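Chapter 4
Rent, Wages, and the Room Between

Rent looks like the dullest number in a household budget, and I love teaching it, because it leads straight into how a whole town works! Take Admont, a mill town where a small apartment once rented for $600 a month. Then Skorker opened its plant, hired 4000 people, and the town approved 28 new homes. You can guess which way rents went.

So who gained? Landlords did, plainly. Workers got raises too, but many handed the extra straight over to the landlord (Jabari Nyanda's family, whom we follow through this chapter, spent 42 percent of their pay on housing).

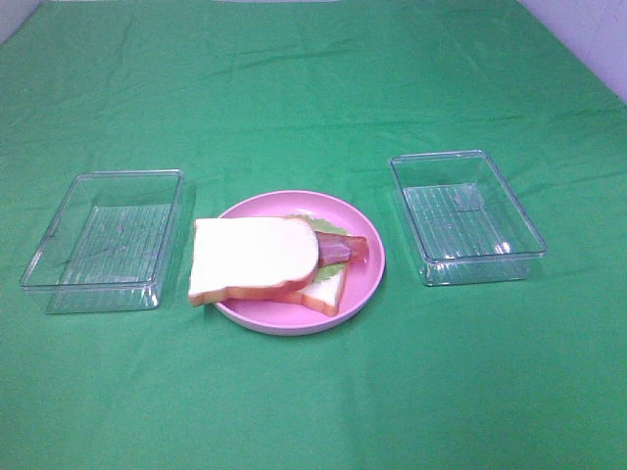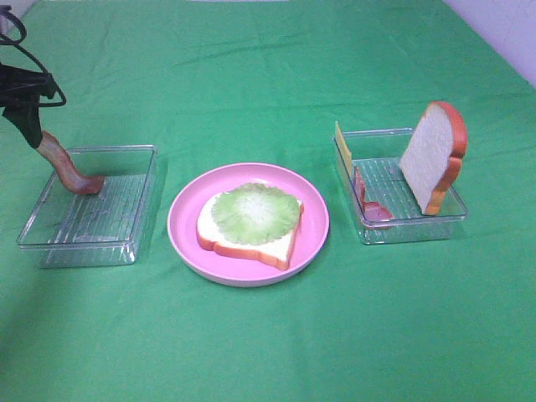
Figure 4.1. A pink plate between two clear plastic containers on a green cloth, in both views.

We start with supply: why it moves so slowly, and what zoning does to it. Then comes demand, and after that the fun part, where we put the two together and draw Admont's rent curve ourselves. Keep a pencil handy.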